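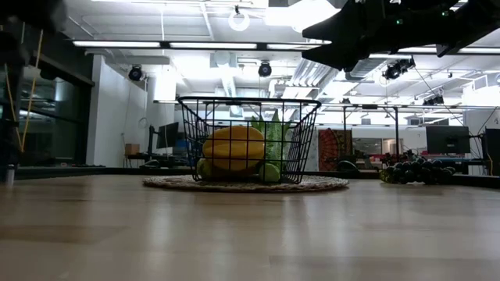
Basket station, black wire basket on the woven mat. Grapes on the tabletop to the right.

Notebook, July. Open day, visitor block 2, start 13:40.

Task for the block: produce sorting, basket to table and table to basket, on request from whoever is standing at the rail. Policy is the Dalullow checkpoint from last week, no changes since the dry run. Gripper closing force left at the soft setting. Visitors were the Skistent group first, then the people from Budidberg, who stayed longer and asked most of the questions.

Setup notes, for whoever runs it next:

- Table height and basket position as marked on the setup sheet. Do not use the marks from the spring demo, they are for the deeper bin.
- Mat stays under the basket. Without it the basket slides when a finger catches the rim.
- Joint speed capped for the day. Cycle time suffers. Leave it capped while guests are in the room.
- Logging on from power-up. Check disk space first: the morning block stopped writing for a while and I did not see the warning until lunch.

Tally kept at the console: 163 pick attempts over the block, 17 failed. A failure means dropped, or no grasp after the second try. Eleven of the 17 were grapes. The fingers close on the outside of the bunch and it rolls out on the lift. Round fruit gave little trouble. Leafy items are picked well enough but placed badly, since the release height is computed from the top of the item and the leaves fold.

The log counter for this arm stood at 1088 cycles at the end of the block. Finger pads are due at 3000, so no action yet.

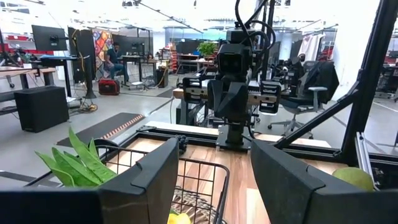
Shabalala added to the shared page afterward that the grape figure should not be read as a gripper problem until the grasp point has been checked against the depth data. The Budidberg people had asked the same thing at the rail, and the answer they got was too confident. Shabalala wants the 11 cases replayed offline with the old grasp planner before anyone orders softer pads.

Agreed. Replay is on my list, old planner and new planner on the same logs.

Other questions from the rail, answers to be tidied for the handout:

Can it tell ripe from unripe? No. Not trained for it.
What happens if someone moves the basket during a pick? It finishes the current motion, then looks again. Shown twice at low speed, rim contact on the second.
Does it need the mat? See above.

Open: release height for leafy items, handout text, disk warning should beep.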